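Kitchen notebook, Zellcombe development kitchen
September 16, 2021
Ginger syrup, hot pepper paste and the Skellby supper menu

Long entry today, so put the kettle on. I wanted to get everything down while I can still remember which pan was which, and Philomena has asked me (very kindly, considering) to please stop writing my results on the backs of delivery notes.

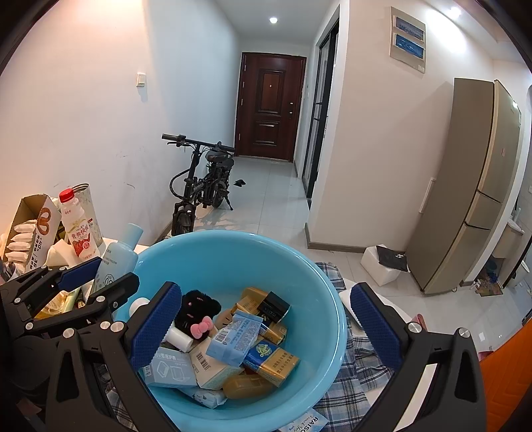 So, the supper. Skellby have confirmed the booking for their upstairs room and they want 60 covers, four courses, everything leaning towards West Africa and the Caribbean, with one dish that Bezawit is going to bring over from her own repertoire. That last part I am very happy about. I ate her red lentils in February when she did the tasting at the Buthelezi place and I have thought about them more often than is sensible for a grown woman with a job.

The starter is settled. The pudding is nearly settled. What isn't settled is the pepper sauce that goes with the fish and the ginger syrup that goes into the welcome drink, and those were my two jobs for today.

Ginger syrup, batch one

Peeled ginger, sliced thin, 153 g. Sugar and water, equal weights. Brought up slowly, simmered with the lid on for twenty minutes, left to stand until cool enough to strain. Lovely colour, a sort of pale straw, and a very nice smell all through the kitchen, but the flavour was timid. Fine in a cup of tea. Put it next to rum and lime and it simply disappears. Philomena tried it in a glass with ice and asked me whether I had remembered the ginger.

Ginger syrup, batch two

Same weight of ginger, but this time grated on the coarse side with the skin left on (well scrubbed), and I put in a strip of lime peel and three allspice berries, lightly cracked. Only ten minutes at a simmer and then a longer stand, an hour or so. Squeezed through muslin. Much, much better! Proper heat at the back of the throat and a bit of earthiness from the skin. It is cloudy, and I know some people mind that, but we are serving the drink in short tumblers with crushed ice and a great deal of mint, and I really don't think anyone will hold it up to the light.

The allspice I am in two minds about. Three berries is right on the edge. I tasted it again after lunch and it had come forward quite a lot, and if it keeps on doing that overnight we may find ourselves drinking Christmas. I have kept a jar at the back of the tall fridge, labelled, and would be grateful if somebody other than me could taste it tomorrow without being told what is in it.

Batch three I have not made. It will be batch two with two berries and the lime peel taken out before the stand, as the pith was giving a faint bitterness that I noticed and Philomena didn't.

Pepper sauce

I should say first that I grew up with a mother who thought white pepper was daring, so all of my opinions here are borrowed. Philomena grew up with shito on the table at every meal and her opinions are her own, and there are lots of them.

What we want is something in between a fresh pepper sauce and a cooked paste: loose enough to spoon round the fish, and with enough body that it doesn't run to the rim of the plate and sit there looking sorry for itself. I made 1000 g of base this morning, which was onions, red peppers, a good thumb of ginger, six fat cloves of garlic and Scotch bonnets, all blitzed together raw and then cooked down in oil over a low flame.

Now, this is where I went wrong, and I'm writing it down in full so I don't do it again. I had the wide pan on the big ring and the heat was a touch too high, and because I was also weighing sugar I let it go for a good few minutes without stirring. It caught. Only a bit, on one side, but burnt onion gets everywhere and there was no pretending. I took out what I could from the top and the middle and moved it to a clean pan, and the rescued part is pleasant, a little smoky, perfectly good for the staff supper. It isn't what I'd send out to paying guests.

Second go, in the heavy casserole. Lower heat, more oil than I'm comfortable with, stirred every couple of minutes with the flat wooden spatula. Forty minutes until the oil came up and sat on the surface. Philomena says that is the sign, and that I should stop looking at the clock and start looking at the oil. She then added the dried shrimp powder herself, a heaped tablespoon, and stood over me while I stirred it in.

It is wonderful. Deep and savoury, hot in a slow way, a bit sweet from all that onion. We ate it on toast standing up. We then ate it on a boiled egg. I had to put the lid on and move it away from us.

Two worries. The first is the shrimp, which means we can't give it to anyone with a shellfish allergy, and Skellby have warned me that there is one such guest already and may be more. I think we do a small separate pot without it, with a spoonful of dark miso or some mushroom powder in its place, and keep that pot at the far end of the pass with its own spoon. The second is the heat. Philomena finds it mild. I found it quite lively. Bezawit, when she rang in the afternoon and I described it to her, laughed for a while and told me to put a bowl of something cooling on each table and let people sort themselves out. So: cucumber, a little coconut yoghurt, lime, salt. I'll try it with the next lot.

The fish

Not cooked today, only talked about. We had been hoping for whole snapper, but the price I was given this morning made me sit down, and the sizes were all over the place. Drinerau can do sea bream instead, cleaned and scaled, and they have always been good about sizes. A bream each is generous after two courses, so I'd rather do a fillet apiece, skin on, rubbed with thyme, spring onion and lime and cooked hard on the skin side. Bezawit would prefer it whole and shared, down the middle of the table. She is probably right about how it would look and I am probably right about the size of the plates. We'll have that out when she comes.

Plantain alongside, whatever happens. They need to be very ripe, much blacker than the shop ones, so somebody must order them early and then leave them alone. I have written LEAVE THEM ALONE on the whiteboard for this purpose.

Costs so far

I did a quick sum at the end of the day with the bream prices in and the rum at the trade rate, and it comes out at 1407 for ingredients, all in, before we pay anyone or hire a single glass. That is a bit over what I told Skellby, though not wildly so. The drink is the expensive part. If we use the cheaper rum in the punch and keep the nice one for the pudding (it is only a splash over the pineapple, and you do taste it there) we claw back a fair bit. I tried both in the punch with the batch two syrup and, with that much ginger going on, I could tell them apart only because I'd poured them.

Pudding

Roasted pineapple, rum, a coconut ice that Philomena is still fiddling with. Her last version was very good but set like a paving stone, and we had to leave it out on the side before a spoon would go in. She is going to swap some of the sugar for glucose. I suggested more rum and was told that I suggest that for everything.

There was some talk of a small biscuit. I'd like a coconut and lime shortbread, thin, with plenty of salt in it. I have a recipe at home in the blue folder and will bring it in.

Things for next time

Ginger syrup batch three, as above, and a blind tasting against batch two.

Pepper sauce at full quantity in the heavy casserole. Check that it even fits, as I don't fancy doing it in two goes.

The no-shrimp version. Philomena to choose between miso and mushroom. I have no feelings on the matter.

Cooling bowl. Try it with mint and without, as there's already mint in the drink.

Ring Drinerau about the bream and ask how late we can change the number.

Ask Bezawit whether she wants our big flat griddle for her breads or is bringing her own pan. Her batter needs three days, so she'll need shelf space somewhere warm, and the spot over the dishwasher is the warmest we've got.

Muslin. We are down to the last clean piece, and it now smells of ginger and I suspect always will.

One more small thing. I wore gloves for the Scotch bonnets, took them off, washed my hands, and then an hour later picked up the same chopping board without thinking and rubbed my eye. Please can we keep the red-handled board for chillies and nothing else, and wash it straight after? I've tied a bit of string through the handle.

Jars in the tall fridge, second shelf: syrup one, syrup two, pepper base (smoky, for staff), pepper sauce (good, hands off until Bezawit has had some).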